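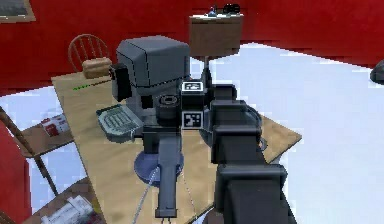

Paretton is a dataset of variant readings from novels that were withheld by their authors and printed later, often after the author's death. It covers 164 novels in English, each compared in at least two states: the earliest surviving manuscript or typescript, and the first printed edition. The unit of record is the variant, meaning one place where the two states differ by a word or more. Every record carries its identifier twice, once in the file name and once in the first line of the file. If the two disagree, the one in the file is correct and we would like to know.

Version
2.1, released March 28, 2026. It replaces 2.0, in which the chapter numbers of two-volume novels restarted at volume two.

Contents
novels.csv – one row per novel, with title, year of completion, year of first printing and holding library
variants/ – one text file per variant, 2164 in all
endings.csv – novels whose final chapter was replaced or removed before printing
notes/ – longer remarks by the editors, unevenly distributed

Fields in a variant file
id: novel code, chapter, running number
early: the reading in the manuscript or typescript
print: the reading in the first edition
hand: author, typist, publisher's reader, or unknown
reason: free text, blank unless a letter or diary entry supports it
confidence: high, medium or low

The reason field is blank in most files. We do not fill it from a biography alone, however persuasive the biography is. Where a letter gives a motive for withholding the whole book, that goes in novels.csv and is not copied down to each variant.

How it was made
Kojo Frimpong and Nélida Bravo transcribed the early states. Zuweira Abugri transcribed the printed texts. Alignment was done with Plullum, using the settings in plullum.cfg, and then corrected by hand. Nikola Petek re-read 145 variants against the originals; disagreements are in notes/rereading.txt with the original decision left standing beside the new one.

Punctuation is not recorded as a variant unless it changes who is speaking. Spelling follows the source, including the Nyarko typescripts, where the typist's slips are kept and marked [sic] at first occurrence only.
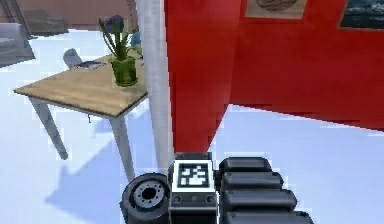
Known problems
Deleted passages longer than 50 words are given by their first and last lines. The full text is with the holding library.
The hand field is weak for typescripts. Ribbon copies and carbons were not always kept apart.
Dedications are missing from the Plestevitz group, which was transcribed from film.
Terminal notes and afterwords added by the author years later are treated as part of the printed state, even where the author wrote them by hand on the early one.

Unsuitable uses
The novels were chosen because both states survive. Please do not use the set to estimate how many novels were withheld in any period, or why.

Rights
Some of the novels are still in copyright. Variant files for these hold short quotations only, and the licence in LICENCE.txt does not extend to them. The tables and notes may be reused with credit.

Corrections
Send the id, the reading you believe is right, and the folio or page to Ewurabena Adjei, who maintains the variant files. Corrections to novels.csv need a catalogue reference as well. The next batch will be merged in September.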